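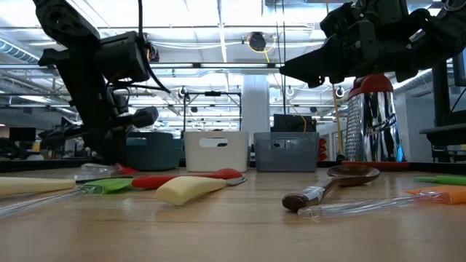
Box grater at the back of the table

Clinic hours in Villey during the nurses' strike?
Posted by plar_side_836

My mother gets her blood pressure checked at the Villey clinic every month. The door was locked at 9 a.m. and the phone just rings. She has nearly 70 tablets left, so it's not urgent, but I'd like to know where people are going. Is Toft taking Villey patients?

ferrymile
Toft is taking them. Bring her clinic card and the last prescription slip. They gave out 162 numbers the morning I went and stopped at noon. I got there at 6:30 and was seen by 10. Only two nurses were working, and blood pressure and diabetes had their own line — ask at the gate or you'll stand in the wrong one. They wrote my refill for two months.

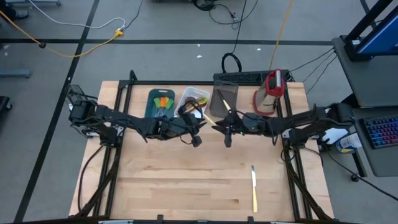
hollow_reed
Buren was open too when I went, but that was in December.

quiet.acre
If she only needs the reading and not the tablets, the pharmacy in Plarside does it for free. They write it on a slip and Toft accepted mine. Anything over 200 on the top number, or chest pain, go to the hospital. Emergency is still staffed there — slow, but open all night.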